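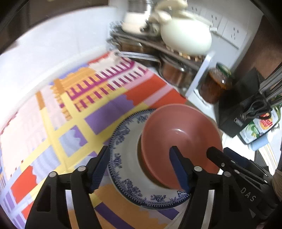 Kitchen and Table Program Coordinator, Basomness House

Progress report to the Lurka Fund, second quarter
2025-07-04

The grant covers tableware, linens and table-setting practice at the day center. The practice part runs in the dining room on weekday mornings, and it has gone ahead every week of the quarter except one, when the floor was being sealed.

Tableware
We have spent 1,404 dollars of the grant so far. Of that, 807 went to plates, bowls and cups, and the rest to tablecloths, a drying rack and shelf labels. The plates with the dark blue flowers and leaves around the rim are now the everyday plates. We use the plastic bowls with them, including the pink-red one, for soup, cereal and cut fruit. Members had asked for a bowl that weighs little and is easy to tell apart from the plate it sits on, and a strong plain color does that job on a pale plate.

The stock we took over from the Grasten site was mixed. Some plates had chips and were thrown out. The rest have been washed and put on the lower shelves, where members can reach them without a step.

Tablecloths
We tried both plain and patterned cloths. Members prefer the bright ones, with patches of yellow, orange, red and purple, and we have kept them on the tables. Staff did raise one point - a busy print makes it harder for members with low vision to find cutlery. We now keep one table with a plain cloth at each session and let people choose their seat.

Practice sessions
There are 11 members in the program. Each session works through laying the cloth, putting out plates, setting a bowl on each plate and clearing away again. Centering the bowl is still the step that takes the most practice. Bowls often end up over to one side or tilted on the plate, and staff ask the member to look again before moving on to the cutlery. Clearing goes better than setting. Most members now stack plates and bowls separately without a reminder.

Problems
The delivery from Nakamura came in two parts, and the second part was three weeks late. We borrowed cups from the main kitchen until it arrived. The drying rack is too wide for the counter and will be exchanged.

Next quarter
We ask to carry 700 dollars forward for a second set of bowls and a low cart. The final report will reach you in December.

0 comments | 2 shares
Contact Basomness House | Copyright 2025 | Back to top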